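25 Aug 2020

**Stop calling it a grip error**

Quick one, writing this between runs. Claltum logged 198 drops in May and every single one went down as "grip error." Lazy. A grip error tells you the fingers let go. Doesn't tell you why, or what they did to the fruit first.

Wilfredo Javier pulled 12 of those logs for me. Same story in most of them: the arm comes in low, the force reading jumps early, the software decides it has hold of something and lifts. It doesn't have hold of anything. Fruit rolls. Next try it squeezes harder becuase someone at Pereyra set the retry to do that. Bad idea. Terrible idea with people's hands nearby.
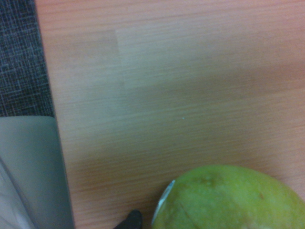 *Wrist view, green fruit at lower right, black fingertip just left of it.*

Look at how little the wrist camera gets at this range. Tip of one finger, part of the fruit, lots of table. And we let that arm decide on its own to push harder?

Nandini Rajan says slower retries would cost us throughput. Sure. Fine. I'd take the loss. My view, and I've said it to Janelle Marquez twice now: 2 failed grasps and the arm backs off, opens, and waits for a person. No third try. No extra force, ever, without somebody pressing the button.

And log the force curve with the drop. All of it, not just teh peak. Otherwise we'll be reading "grip error" again next May.

— Ariel Dumlao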